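Desk Lamp and Books on a Grid Cloth
Photos and notes: Waqas Lodhi

Gallery page for the small-desk series, Groseck reading room, June. The subject is a white gooseneck lamp with a round base, set next to a stack of three books. The cloth is pale green with a white grid, and a green fabric hangs behind it. Earlier pages in the series used a plain gray cloth, which made it hard to judge how far a book had shifted between sessions. The grid fixes that.

The table top is 153 cm long and 61 cm deep. The lamp stands to the left of the books, with its power cord leaving the base on the left side. The books lie flat. The title on top is 无人驾驶, subtitle 原理与实践, a book on the theory and practice of self-driving vehicles. It is on loan from the Panum shelf and goes back on Tuesday. 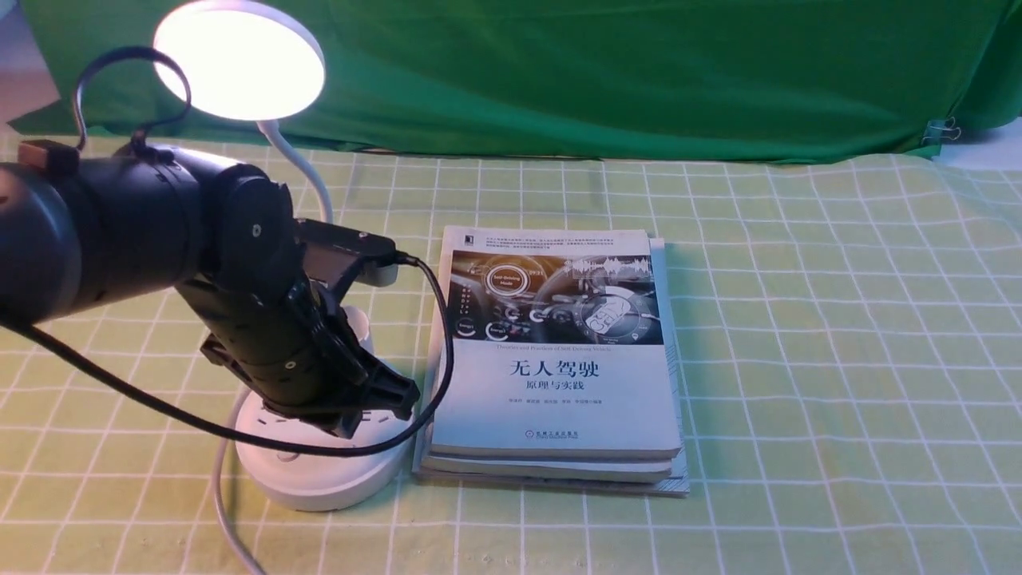
Lamp on, head tilted toward the table. The glossy rim of the base picks up the light.

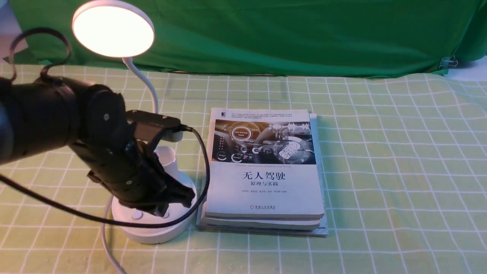 Lamp on, with the cup on the base and two small round buttons at the front. Books to the right, lying flat.

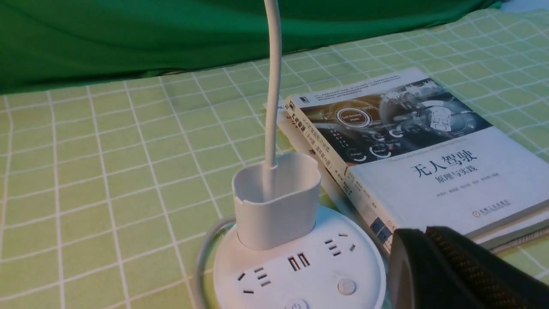 Close view of the round white unit: sockets, two USB ports, a gray button and the cup-shaped holder, with the white book cover to the right.

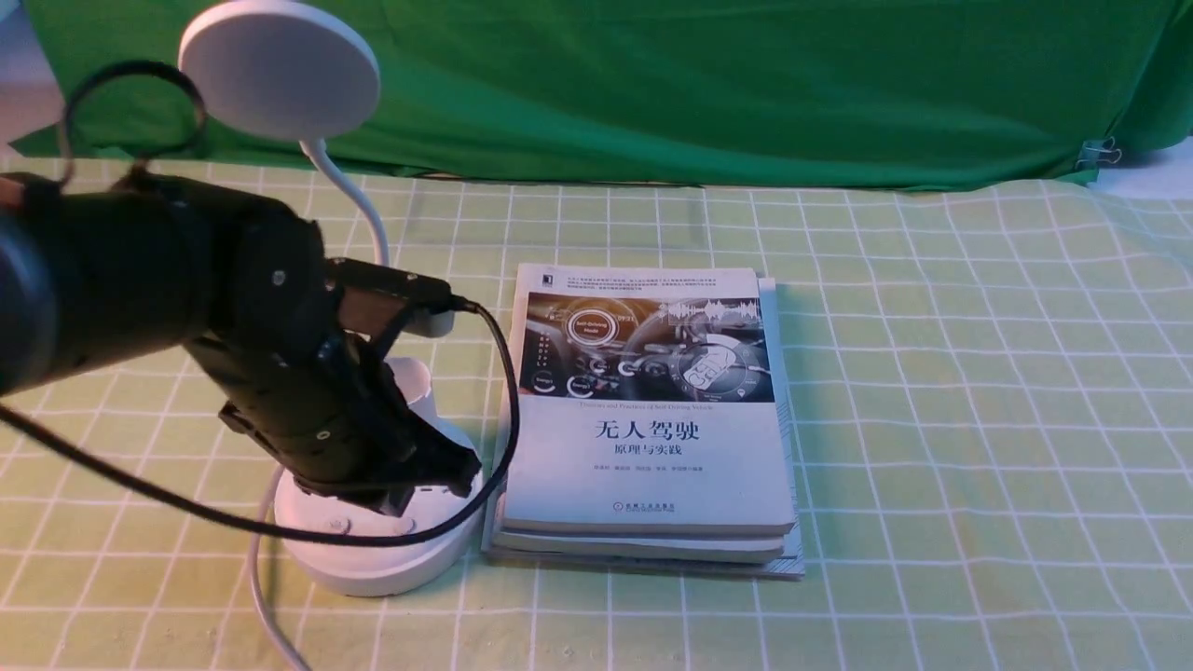 Placement follows the same rule as the rest of the series. The lamp goes down first, then the books, and the cord is routed last so that it does not end up under a cover. Spines are kept clear of the base by at least one grid square. If a book has to be turned for reading, it is turned on the spot and the lamp stays where it is.

White covers are the difficult case. Printed matter with a large blank area reflects more than a dark cover does, and small type near the edge is the first thing to become unreadable. Tilting the lamp head usually helps more than moving the book - a few degrees is enough on most desks.

The cloth is Fujimoto stock, cut to 64 cm so that it turns over the front edge of the table. It should be ironed on the back only. The next page in the series covers the Tanent side table, which is 60 cm square and has room for the lamp and a single book.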